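On January 16, 2025, Idalina Moreira wrote:
> Does anybody wash cotton sheets at 60 degrees? Mine came out smaller.

Dear Idalina,

I had the same problem with two sheets from Loureiro. Now I wash at 40 and hang them outside when the weather allows.

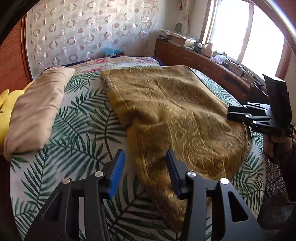
For the small ones, try to soak them 24 hours in cool water and pull the corners gently. With mine I got back a little of the length.

Kind regards,
Madalena Tavares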